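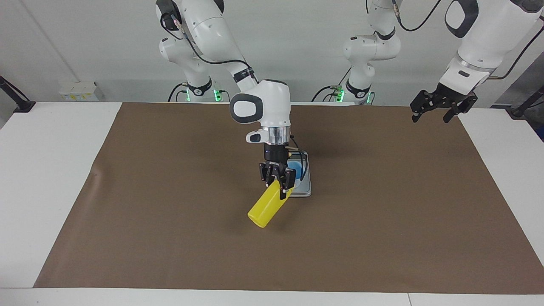 Packpapier auf dem Tisch: die billigste Arbeitsfläche der Welt

Wachstuch klebt, Zeitung färbt ab, und die gute Tischdecke von der Schwiegermutter kommt sowieso nur zu Weihnachten heraus. Bleibt das Packpapier von der Rolle. Bei mir liegt es von Januar bis zum Beginn der Grillsaison auf dem Tisch, danach liegt dort der Ehemann mit dem Kreuzworträtsel.

Zuschneiden
Papier am besten am Vorabend abrollen und mit der Wölbung nach unten hinlegen. Wer es eilig hat, beschwert die Ecken mit Konservendosen. Kreppband an der Tischkante hält auch, sollte aber nicht über 27 Tage kleben bleiben. Fragen Sie nicht, woher ich die Zahl habe.

Welches Papier?
Unter 60 Gramm pro Quadratmeter reißt es beim ersten Ellbogen. Mahtab Mohammadi aus unserem Haus schwört auf Bastelkarton mit 200 Gramm, den kann man dann allerdings auch gleich als Tischplatte verkaufen.

Fettflecken
Salatöl zieht durch, und zwar schneller, als man den Lappen findet. Stelle großzügig ausschneiden, Flicken drunter, fertig. Unter die Ölflasche gehört eine Untertasse, auch wenn das aussieht wie bei Oma. Oma hatte saubere Tische.

Umfüllen
Flasche schräg halten, langsam gießen, Luft anhalten. Der Becher steht dabei mitten auf dem Papier und keinesfalls am Rand, wo der Ärmel wohnt. Für klebrige Sachen wie Sirup vorher einen Streifen Küchenrolle um den Flaschenhals legen.
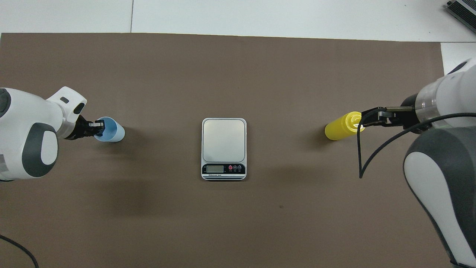
Hellblauer Plastikbecher, braunes Papier, weißer Tisch.

Notizen
Mengen und Uhrzeiten gleich mit Bleistift neben den Teig schreiben. Mein Marmeladenrezept existiert nur noch als Fetzen mit der Aufschrift »8 Zitronen, NICHT wie Donnerstag«. Was am Donnerstag war, weiß kein Mensch mehr.

Entsorgen
Sauberes Papier kommt ins Altpapier, fettiges in den Restmüll. Kleine Stücke ohne Klebeband nehme ich zum Einwickeln der Bioabfälle, sofern die Gemeinde nichts dagegen hat.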